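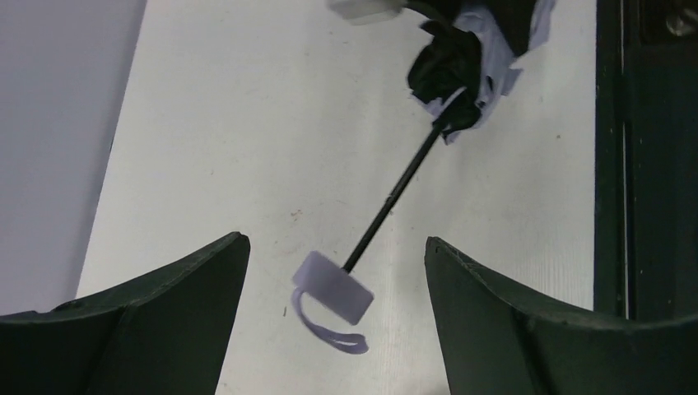 Entered by D. Vaněk, Kestby bench, October

Gripper stalled on the approach again, fingers open either side of the tool head, no contact. Controller logged a force limit at 40 N with nothing held. Restarted, same fault after 4 cycles. Jelínek suspects the zero offset drifts once the wrist warms up. Re-zeroed cold and it ran 2 cycles clean, then tripped. Arm locked out at the isolator. Left the tool where it was. Scuffs on the work surface not logged before. Sayce to send a spare sensor cable.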